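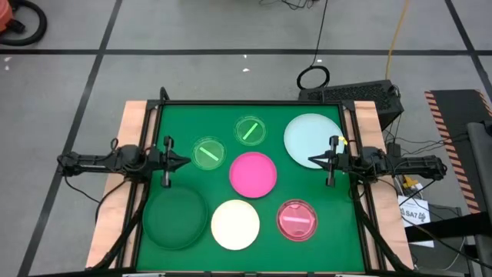
Plates in light blue, pink, cream and dark green on a green mat.

Mixed plates, happy cupboard!

I love a mismatched set, and I love it even more now that I've worked out how to store one. Stack by size first and forget about color (hard for me, I know). Big plates go on the bottom, small ones on top, and never more than 4 to a pile or you'll be lifting half the cupboard to get at your favorite.

Slip a paper towel between any plates that have a raised rim. It stops the scraping, and a roll lasts forever this way!

For dull, greasy plastic, mix 2 tablespoons of baking soda with a splash of warm water, rub it on with a soft cloth and leave it while you make coffee. Rinse well. Tomato stains take a second go, and a sunny windowsill helps a lot.

Lids get their own bin, standing up like records. I did mine in September and I still open that drawer just to look at it.

Next up: the spice shelf. Wish me luck!

Get new kitchen tips from Bindemham Home in your inbox. Enter your email to subscribe. Unsubscribe at any time.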